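About Islow Medical

Islow Medical makes small implantable devices for people with chronic digestive conditions. Our main product line is a nerve stimulator for gastroparesis, a disorder in which the stomach empties too slowly.

The company started in Waludville with 2 engineers and a rented lab bench. Today we have 19 employees in design, testing, quality and patient support. Our devices are assembled by our manufacturing partner, Giannakopoulos Precision, and every unit comes back to us for final inspection before it ships.

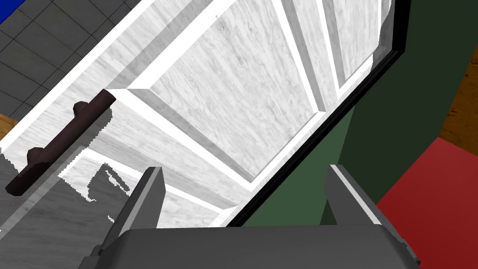 Our first clinical study enrolled 783 patients. Each of them kept a daily symptom diary and saw a study nurse once a month. The results shaped the second version of the stimulator, which has a longer battery life and a smaller lead connector.

We also run a training center in Haruro for surgeons and nurses. Courses cover implant technique, device programming and follow-up care. The next session opens in April, and registration is handled by the training office.

Islow Medical is privately owned. We do not sell directly to patients. If you have one of our devices and need help, call the number on your implant card or contact your clinic.

Page last updated Saturday, March 9, 2019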